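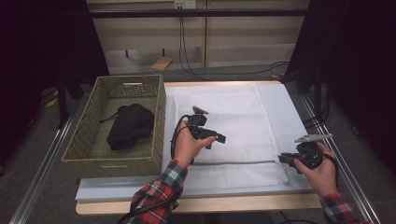 I have been wearing flannel shirts since I was old enough to steal them from my dad, and until this winter I had never once wondered how the fuzz gets on there. I figured it was just kind of soft cotton. So when Orsolya Lakatos from my sewing group forwarded the notice about the open day at the Zerouali mill I wrote back "YES" in capital letters before I'd even checked where it was. (Cleverine. Long drive. Hilly. More on the parking later.)

The mill is the old brick building down by the river, and if you come in from the north like we did you'll go right past it, the sign faces the other way. We turned around in the lot of a tire shop and got waved in by a teenager in an orange vest who was taking his job very seriously. Tickets were $30, which I grumbled about in the car and stopped grumbling about once we were inside. You get the full tour, coffee, a sample card with little swatches stapled on, and first go at the remnant room. I'll get to the remnant room!

Our guide was Didier Roussel, who has been fixing looms there most of his adult life and talks with his hands so much that I kept stepping back. He started us in the yarn store, which is just a big cool room full of cones on racks, and it smells like the inside of a new pillowcase. The yarn comes in already spun from somewhere else. They used to spin on site, and you can still see the bolts in the floor upstairs where the frames stood, but that ended long before Didier's time. Dyeing is done in a separate shed out back and we weren't allowed past the door, only to look in at the vats. It was steamy and loud and I wouldn't have wanted to stay anyway.

What I hadn't understood is that a plaid like that is all decided before a single row gets woven. The lengthwise threads have to go onto the beam in exactly the right color order, so many reds, so many navies, a couple of whites, then back to red, and if one is wrong it's wrong down the entire length of the cloth. Their standard shirting plaid has 2251 warp threads, and there's a woman named Lindalva Bragança whose job is checking them. She uses a long paper strip with the pattern marked on it and a hooked needle that she made herself out of a bicycle spoke. I asked if she ever dreams about it. She said no, she dreams about her sister's kitchen. Then she found a mistake while we were standing there, a white thread sitting one place too far over, and fixed it in the time it took me to get my glasses out of my bag.

I could have watched her all afternoon, but there were other people behind us and the teenager in the vest had been moved indoors by then and was shooing us along.

The weaving floor is where you get the ear plugs. Take them. I thought I'd be tough about it and I lasted maybe a minute. There are seven looms running, all from the same maker, Lemiteo, and Didier knows them apart by the sound. He'd cock his head and go over and put a hand on one and then come back and pick up his sentence where he'd left it. The floor shakes a little. You feel it in your knees. And the cloth comes off so slowly! I'd pictured it shooting out like paper towels, and instead it creeps down onto the roll and you have to stare at one square for a while before you're sure it has moved at all.

Funny thing is, straight off the loom it isn't flannel. It's flat and a bit stiff, closer to a dish towel. Didier passed a piece around and we all did that thing where you rub it between your finger and thumb and nod like you know something.

The softness comes from the napping machine, in the next room. Picture a giant drum with a lot of smaller rollers all the way around it, every roller covered in tiny bent wires, and the cloth runs over the whole business and gets its surface scratched up. That's the fuzz. It's the cloth's own fibers pulled loose on purpose. They do 4 passes for the shirting, and a few more for the heavy stuff that goes to pajama makers. Too few and it feels mean, too many and you've weakened the cloth and it goes through at the elbow in a year. I have owned that second shirt. I think we all have.

Arnout Verschueren runs the napper, and he had set out a row of pieces so you could feel each pass in order. Best part of the tour for me. The jump between the first one and the second one is huge, and after that it gets subtle, and Orsolya and I got into a real argument about whether we could feel any difference between the last two. (I could. She says I was peeking at the labels.)

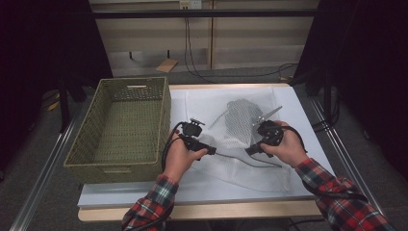
*Red plaid flannel on both arms, with the dark navy and white lines running through it.*

A few things I learned about shirts from Arnout and from Ghizlane Younis, who does the quality checks and was answering questions at a table by the stairs:

- Single-napped means only one side is fuzzy. Double-napped is both. Most cheap shirts are single-napped with the fuzzy side out, so it feels great on the hanger and so-so on your back.
- Pills aren't always a sign of a bad shirt, but pills in the first couple of washes usually mean short fibers in the yarn.
- Look at the back side of the fabric. On a woven plaid the colors go all the way through. On a printed one the back is pale and sort of ghostly.
- Check whether the stripes meet up at the front placket and the pocket. Matching them wastes cloth, so it costs money, and somebody had to care.
- Wash it cool, inside out, and skip the fabric softener. Ghizlane was pretty fierce on that last one. I have a full jug at home and I'm not going to tell her.

I asked her about shrinkage too, since my husband's favorite shirt now fits our nephew. She says they pre-shrink the shirting but it'll still give up a bit in length, more than in width, and that if you're sewing your own you should wash the yardage twice before you cut. Twice! I have been doing it once and feeling virtuous.

Then coffee. They had it set up in the old dye office with long benches, and the cake came from Fillik, the bakery up the hill. There was a poppy seed one and an apple one and I had both. The coffee was weak but there was plenty of it. An older man across from us had worked on the spinning frames as a boy, and he'd brought along a wooden bobbin in a sandwich bag to show people. He didn't say a lot, he just kept sliding it across the table to whoever sat down next. It was polished dark from handling and lighter than it looked.

OK, the remnant room. It's up one flight, no elevator, though they'll bring bins down for you if you ask at the desk. Everything is sold by weight. The pieces are rolled and tied with selvage strips and stuffed into bins by color, or at least they were by color when the doors opened, and by the time our group got there it was a free-for-all. I got a big piece of a green and brown plaid that will make a shirt if I'm careful with the sleeves, some plain gray for linings, and a bag of narrow cutoffs that I have no plan for whatsoever. Orsolya got the one I wanted, a red with a really fine yellow line in it, and she knows how I feel about that.

They take cash only up there. The machine in town is at the gas station and it charges you.

Some practical stuff if you're thinking of going:

- **Parking:** the mill lot filled up early. The church up the road lets people use theirs, but it's a steep walk back with a bag of fabric.
- **Shoes:** closed toes, flat soles. They turned away a lady in sandals, in winter, so I guess it happens.
- **Kids:** fine, but the weaving floor is too loud for little ones, even with the plugs. There was a coloring corner in the old office with plaid grids to fill in.
- **Length:** the tour took about two hours, mostly our fault for asking so much.
- **Photos:** OK everywhere except the dye shed.

My only real complaint is that you can't see the finishing end, where they shear and press the cloth and fold it onto boards. It wasn't running, so Didier just pointed at the closed door and described it, and with all the arm waving I'm still a little lost on what the shearing does. Something about evening up the nap so it doesn't look like a bad haircut. Also the sample card is lovely but the staples are already rusting a bit, so I've moved my swatches into the notebook.

That was our February 2018 outing, and they do another open day in November, when the heavy cloth is on the looms. Orsolya has already put it on her calendar. I'm going too, with cash and an empty suitcase, and I'm getting to the red bin before she does.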